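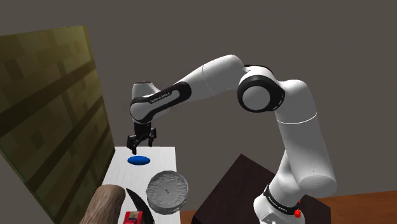
Franka Emika arm over a white table

Forums > Trip Talk > Anniversaries & Birthdays > Semness in the off season

Search this forum Advanced search Go

May 24, 2026, by Carmela Gentile

Hello everyone! My husband turns 60 in November and I'm taking him to Semness for four nights (he thinks we're going to his sister's, bless him). I can't decide between the Losmont, up on the hill with breakfast included, and a little guesthouse by the harbor called Grerkthorpe House. The Losmont is $300 a night, so I'd want to be sure it's worth it. Has anybody been at that time of year?

pavlova_pat
Oh, what a lovely thing to do! We had our 39th anniversary at the Losmont and I'd go back tomorrow. They bring breakfast up on two trays if you ask the night before, and we sat there in our robes until almost noon eating warm rolls and plum jam and watching the ferry come in. Ask for the harbor side, the back rooms look at the parking lot.

slowferry
I'm going to disagree with Pat, with love. It's a beautiful building, but in November the dining room closes at 8 and you're a long way up a dark hill from anything else. We stayed at Grerkthorpe House and walked everywhere. The stairs are steep, though, if knees are a concern.

pavlova_pat
There's a shuttle down the hill, slowferry! It ran until 11 when we were there.

slowferry
Not when we were there, it didn't. Carmela, I'd call and ask before you book.

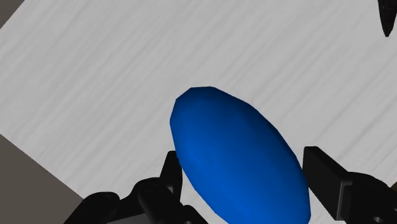
tomatoes4ever
Whichever one you pick, have his birthday dinner at Caputo, down past the fish market. It has 12 tables and they fill up, so call a couple of weeks ahead. My wife told them it was my birthday and they made me a lemon cake and put it in front of me with everybody singing, and I'm a shy man but I loved it. Get him something from the glass studio next door too, if it's still open. I came home with a paperweight shaped like a big egg, that same deep royal blue as the one between the two black fingers up there, and it's been on my desk ever since.

Carmela Gentile
You are all so kind! His knees are not what they were, so I'm leaning toward the Losmont, but I'll call about the shuttle first. And yes to the lemon cake!!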